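Sim day thread! We've been running our two-armed robot through the same little tabletop in Clestari, our simulator, and I finally get to share how the method works. 1/

The table has a blue tray, a yellow cup, a white pad and one small red part. The same policy drives both arms, and we swap the hands between runs. Rosario Grasso built the whole table in an afternoon (he'll say it took longer). 2/
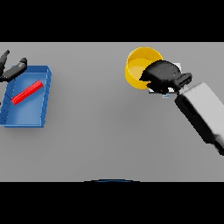 Gripper version, red part in the tray.

Why swap hands at all? We wanted to know how much a policy trained on simple grippers carries over to hands with fingers and a thumb. So we train on one, fine-tune on a few demos from the other, and score both on the same starting layouts. 3/

We recorded 1388 demos in all, and 827 of those are with grippers. Eun-ji Sun did a huge share of them and still answers my messages, bless her. 4/

With the fingered hands, the left one has to hold the red part between finger and thumb, and that grip is where I expected everything to fall apart. 5/
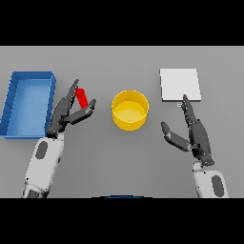 Results so far

After fine-tuning, the fingered hands finish the task in almost 82 percent of test runs!! I had guessed half that. Most of the misses are bad grasps, and we're still sorting through them. 6/

The tilt of the red part in the fingers matters a lot. Gualtiero Valentini wants to feed it in as an extra input and I think he's right. 7/
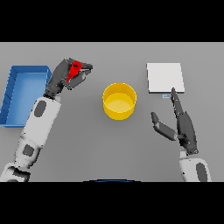 What's next

We're repeating everything with 3 new random seeds, then adding more shapes for the part. If you've tried hand-to-hand transfer in sim, tell me what broke for you, I'd love to compare notes! 8/8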